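11 avril 2018
Message de l'économat de Guststead à la liste « Intendance »
3 réponses — 18 consultations

Mesdames, Messieurs,

Nous accusons réception de votre message relatif à la vaisselle du réfectoire :

> Le service Flumel est incomplet. Peut-on le compléter avec des assiettes
> d'une autre série, ou faut-il attendre la livraison de juillet ?

L'économat autorise le mélange des séries. Les assiettes à motifs et les assiettes unies peuvent être servies ensemble, y compris aux tables d'hôtes. La commande passée auprès de Plarwood, sous la référence 2942, porte sur 236 pièces et demeure inchangée.

Il est en revanche demandé de ne pas empiler les petites assiettes sous les grandes — les ébréchures relevées cet hiver proviennent de cet usage.

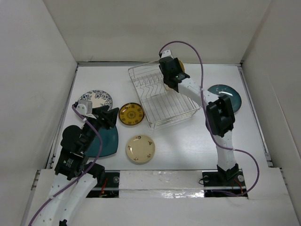
Les égouttoirs seront vidés avant chaque service et la vaisselle rangée par taille, sans distinction de couleur. Toute pièce fêlée sera retirée et signalée à l'économat.

Veuillez agréer, Mesdames, Messieurs, nos salutations distinguées.

L'économat de Guststead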